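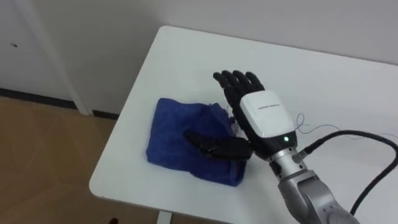
Preline Hand Kit – Cloth Folding Recordings

README, last revised Sunday, September 29, 2019

Welcome, and thank you for taking the time to read this before you open the files (we know how tempting it is to skip straight to the data folder!). This set goes along with the Preline two-hand kit from Zundska. It's meant for people who already have the kit on a bench, and also for people who are still deciding whether to buy one and would like to see how it behaves with something soft and uncooperative like a towel.

What's in the set

There are 2,577 episodes, all of them tabletop work with cloth. Most are folding. The rest are flattening, turning a folded piece over, and sliding a piece from one side of the table to the other. Each episode has one head camera video, joint positions for both arms and both hands, the operator's commands, and a short text label such as "fold towel in half" or "press down fold."

The episodes are grouped into 63 sessions. A session is one sitting by one operator, and we kept them in separate folders so that you can hold out whole sessions for testing. Please do this if you can. Two episodes from the same sitting look very much alike, and your scores will flatter you if you mix them.

How it was recorded

Everything was done by teleoperation, with the operator wearing the Kurnia gloves that come in the larger version of the kit. The view is from the head camera throughout. There is no wrist camera and no overhead view, and we're sorry about that, as several of you have asked for one. Bethel Lencho is working on an overhead set right now, and it will come out as its own download.

We kept the tables plain and light in color, which makes darker cloths easy to pick out with even a very simple color threshold. That's lovely when you're getting started and a bit of a trap later on. If your model will have to work in a busy kitchen or laundry room, please mix in some recordings of your own.

Layout of the files

sessions/ holds one folder per session, with the episodes numbered inside it
labels.csv has the text label, operator code and cloth code for every episode
calibration/ has the camera and hand calibration, one file per session
splits/ has the train and test lists we use ourselves
tools/ has the player and the converter

The player is the best place to begin. It shows the video with the finger positions drawn underneath, and you can step through it slowly with the arrow keys. Genji Murakami wrote it over a couple of weekends and it has become everyone's favorite thing in the download.

Known problems

21 episodes have a gap in the left hand's joint record. They are marked "gap" in labels.csv, and the videos for them are fine.

The clocks for the video and the joint record drift apart a little in the longer episodes. Run the converter with the resync option on before you train anything.

One hand often covers part of the cloth, or part of the other hand – with a single head view there's no getting away from it. We left those episodes in, and you'll want to decide for yourself what to do with them.

Fingertip force is not included. The standard hands don't report it.

Terms and support

You may use the set for research and teaching at no charge, and kit owners may use it in their own products as well. If you want to pass it along, please pass along the whole thing, with this file inside. The full wording is in LICENSE.txt.

Questions are very welcome, including the small ones. Write to the support desk with your kit number if you have one, and the episode number if something looks wrong, and either Bethel or Genji will get back to you.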